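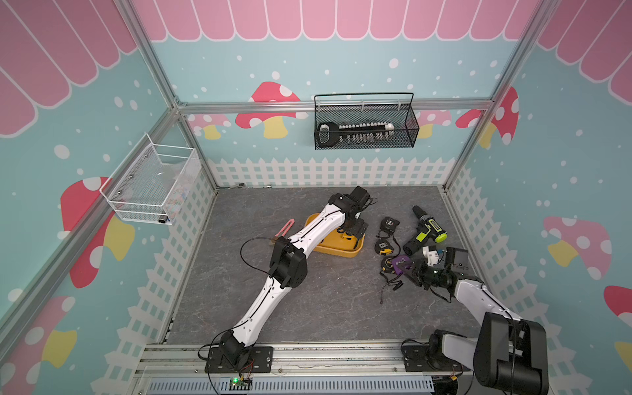

How to Budget for a Two-Arm Tabletop Cell

Periklis Petridis
10 January 2025

Most first budgets for a small robot cell cover the arms and very little else. The arms are the biggest line, but they are seldom the line that causes trouble. This page goes through the order in which we build a budget at Worken for a two-arm cell that sorts and puts away hand tools. The same steps work for other light bench jobs.

Step 1. Write down the objects first

Before asking for any quote, list what the arms will have to pick up. Ours included tape measures, a cordless drill, a small wrench and a shallow plastic tray. Weigh each one and measure the widest and narrowest place a gripper could take hold of it. The drill set our payload. The wrench set how finely the fingers had to close.

Put the heaviest object at the top of the list and send the whole list to the supplier. A payload figure on a data sheet may apply only close to the base, so ask for the figure at full reach, with the gripper and any camera already fitted.

Step 2. Price the frame

Aluminum extrusion costs more than a plain bench, but it can be taken apart and changed. Budget for these items:

Posts and cross beams, cut to length
Corner brackets, bolts and slot nuts
A front rail stiff enough to carry both arms
Mounting plates, one per arm
Wall panels
Cable duct with cover

Order more slot nuts than the drawing calls for. We ordered 80 for our first frame and had to place a second order, and the shipping cost more than the nuts.

If you want printed walls, get the artwork priced with the panels. Hornum quoted ours as one job, which came in lower than plain panels plus a separate print. Anything can go on them. Our garden print has a picket fence and mushrooms on it and cost the same as a flat color would have.

Step 3. Price the arms as sets

Ask for one price that includes the arm, gripper, power supply, controller and cables. We had two quotes, one from Egilsson and one from a reseller in Flusville. The second looked $500 cheaper until we added the power supplies, which it had left out.

Check the cable length at the same time. The cable has to reach with the arm stretched all the way out, and there should still be slack at the joints.

Step 4. Add the small parts

These go on one line in most budgets and deserve their own page:

Wire baskets for the walls
Trays
Spare gripper fingers
Wrist cameras and brackets
Control boards, wire and connectors
A second copy of every object you will handle

Our small parts list ran to 44 items. Buy the spare fingers with the first order – the lead time in September was 40 days.

Step 5. Allow for labor

Squaring the frame, mounting the arms and running the cables all take paid hours. Ask whoever will do the work for an estimate, and enter it as a separate line. Do the same for calibration, which has to be repeated if a mounting plate is moved.

Step 6. Split the order

Buy the frame and one arm first. Set them up, check the reach to the back corners and to each basket, then release the second arm. Get the supplier to hold the price in writing while you do this.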